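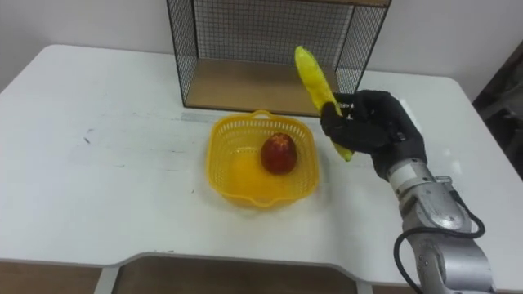

とうもろこしをつかむロボットの手。黄色いかごには赤いくだものが1つ。

しごとのひみつ > きかいとはたらく > やさいを分けるロボット

よむ しらべる ことばのページ おとなの人へ

やさいを分けるロボットがきたら、はたらく人はどうなるの？

スーパーのやさい売り場。とうもろこしはとうもろこし、トマトはトマト。きれいにならんでいるよね。
あれ、だれがならべる前に分けているか、考えたことある？

畑からきたやさいやくだものは、お店に行く前に「せんか場」というところをとおります。漢字で書くと「選果場」。えらぶ、くだもの、ばしょ。くだもの、と書くけれど、やさいもやります。
大きさを見る。きずを見る。かごに入れる。はこにつめる。これを毎日、ずーっと。

今回は、Drunisholm（ドルニスホルム）という町のせんか場の話です。会社の名前はLilum（リルム）。はたらいている人は33人。ロボットの名前はLendolura（レンドルラ）。長いので、みんな「レン」とよんでいます。

■ロボットの手って、どんなの？

いちばん上の写真をもういちど見てください。
うでは銀色、金ぞく。手には黒い手ぶくろ。指がちゃんと分かれています。人の手みたい。
とうもろこしのまん中を、前から指、はんたいがわから親指。ぎゅっ。みんながとうもろこしを持つときと、にていませんか？おやつのときにためしてみて。

つかむだけなら、二本のはさみみたいな手でもできます。じっさい、そういうロボットもたくさんあります。でも、人がつかう道具やかごは、人の手に合わせて作ってあるでしょう。だから指のある手だと、道具をかえなくてすむことがある。そこがいいところ。
わるいところもあります。指が多いと、うごかすのがむずかしい。こわれるところもふえる。ねだんも高くなる。

■つかむのは、じつはすごくむずかしい

みんなはたまごを持てますね。ボールも持てるし、ぬれたせっけんだって（つるっと行くけど）持てる。いちいち「今から力をこのくらい入れるぞ」なんて考えない。

ロボットは考えないといけません。
どこにあるか。どっちをむいているか。かたいか、やわらかいか。どのくらいの力なら、おちなくて、つぶれないか。

とうもろこしは、長くて、でこぼこ。まるいくだものは、ころがる。トマトはやわらかい。バナナはまがっている。同じしゅるいでも、ひとつひとつ形がちがいます。
工場のねじは、1,000本あっても同じ形に作れる。やさいはそうはいかない。畑でそだつものだから。

レンは、はじめのころ、よく失ぱいしました。
・つよくにぎりすぎて、トマトがつぶれた
・よわすぎて、とうもろこしがゆかへ
・かごのふちに指がひっかかって、かごごと持ちあげた
さいごのは、見ていた人みんなが声を出したそうです。

■どうやっておぼえるの

せんか場のレンは、人のうごきをまねしておぼえました。
まず、人がそうじゅうそうちでロボットの手をうごかします。つかむ。はこぶ。かごに入れる。はい1回。
これを、やさい1しゅるいにつき300回。
たいへん！でも300回やると、だいたいのむきに手を合わせられるようになってきます。

このとき先生になったのは、コンピューターの会社の人だけではありません。せんか場で長くはたらいてきた人たちです。
「ももは、上からじゃなくて下からささえる」
「きゅうりは、はしっこを持つとおれる」
こういうことは、説明書にのっていない。毎日さわっている人が知っていること。ロボットにおしえるために、はじめてことばにした、という人もいました。「いつも手がかってにやってるからねえ」だって。

■しごとはどうかわった？

では、いちばん大事なところ。レンがきて、はたらく人のしごとはどうかわったのか。

＜朝＞
前は、朝5時にあつまって、すぐに全いんで手ではこづめ。冬は手がつめたい。
今は、レンが先にかるいものを分けはじめます。人がくるのは6時半。ねむい子は分かると思う、この1時間半の大きさ。

＜体のこと＞
同じうごきを何時間もつづけると、手首やかたがいたくなります。こしも。
レンがくり返しの分をうけもつので、いたいと言う人がへりました。ただし、なくなってはいません。おもいはこをはこぶのは、まだ人です。

＜新しいしごと＞
・レンを見まもる係。止まったらかけつける
・手ぶくろをとりかえる係。やさいのしるでよごれるし、指先がすりへるので
・新しいやさいをおしえる係。前に書いた、あの300回の人

見まもる係の人は、はじめ、たいくつだったみたいです。うまくいっているときは、やることがない。でもずっと見ていないといけない。これ、けっこうつかれます。じゅぎょう中にずっとまどの外の鳥を見はってて、と言われたら？そんなかんじ。
それで今は、30分ごとに交たいしています。

＜なくなったしごと＞
あります。ここはちゃんと書いておきます。
夏のいそがしいときだけくる、みじかい間のしごと。8月はとうもろこしがどっさりくるので、前は学生さんや近じょの人がたくさん手つだいにきていました。今はその人数が少なくなりました。
そのお金で夏休みに自転車を買う、という人もいたのに。
会社は、はこぶしごとや、畑でとるしごとをしょうかいしています。でも、畑は遠いし暑い。「前のほうがよかった」と言う人もいます。「すずしい部屋のしごとがふえてよかった」と言う人もいます。
どっちもほんとうの気もち。

■ロボットがにがてなこと

レンは100こつかむと、今でも何こかはやりなおしになります。人ならしないまちがいもします。

たとえば。
・葉っぱがくっついていると、形が分からなくなる
・においが分からない。いたんだにおいに気がつくのは人
・下のほうにかくれたやさいが見えない
・「なんかへんだな」がない

さいごの「なんかへんだな」。これがつよいのが、長くはたらいている人です。持ったしゅんかんに、かるい、と分かる。中がすかすかのとうもろこしは、皮の上からでも分かるらしいです。すごい。

それから、はやさ。ロボットははやいと思うでしょ？ところが、Xu（シュー）という八百屋さんが見学にきて、となりでならんで分けてみたら、八百屋さんのかち。それも大さをつけて。
でもレンは、つかれないしおひるごはんもいらない。夕方になると追いついてくる。八百屋さんは、おひるに帰りました。

■あぶなくないの？

ロボットのうでは金ぞくで、力もあります。ぶつかったらいたい。だからきまりがあります。

1　うごいているときは、黄色い線の中に入らない
2　かみの毛の長い人は、むすぶ
3　おかしいと思ったら、赤いボタン。だれがおしてもいい
4　おした人をおこらない

4番がとくに大じなんだそうです。おこられると思うと、つぎからおせなくなるから。
見学にきた小学生がおしたこともあります。レンがぴたっ。しーん。そのあと係の人は「よく気がついたね」と言って、うでのまわりをぜんぶ見ました。なにもおかしくなかったけど、それでよし。

■みんなからのしつもん

ロボットはお休みがありますか。
→あります。しゅうりの日と、電気のけんさの日。あと、やさいがこない日はレンもすることがない。

手ぶくろをしているのはさむいから？
→ちがいます。すべりにくくするためと、指のすきまにごみが入らないように。レンの場合はそうです。手ぶくろをしないロボットもいます。

ロボットはきゅうりょうをもらう？
→もらいません。でも、買うお金、電気のお金、なおすお金がかかります。

しょうらい、人はいらなくなる？
→うーん。Lilumのせんか場では、33人のうち、レンにおしえる係や見まもる係になった人がいて、はこをはこぶ人も、味見の係もいます。10年後は分かりません。おとなにも分からない。おうちの人や先生にもきいてみてください。こたえがばらばらになるとおもしろいです。

■やってみよう

手ぶくろをして（あつめの、ぐんてがいい）、つくえの上のものをかごに入れてみよう。
おすすめは、みかん、えんぴつ、ティッシュ1まい。
つぎに、片目をつぶってやる。つぎに、親指と人さし指だけでやる。
どれがむずかしかった？なんで？ノートにかいておこう。
なまたまごはやめておいてね。ほんとに。

■ことばのメモ

選果場（せんかじょう）…とれたくだものややさいを、大きさやしつで分けるところ
自動化（じどうか）…人が手でやっていたことを、きかいがやるようにすること
そうじゅう…きかいを人がうごかすこと
けんさ…わるいところがないか、しらべることと

つぎは「はこをつむロボット」。まだ書いているとちゅうです。

ページの上にもどる｜おといあわせ｜© しごとのひみつ編集室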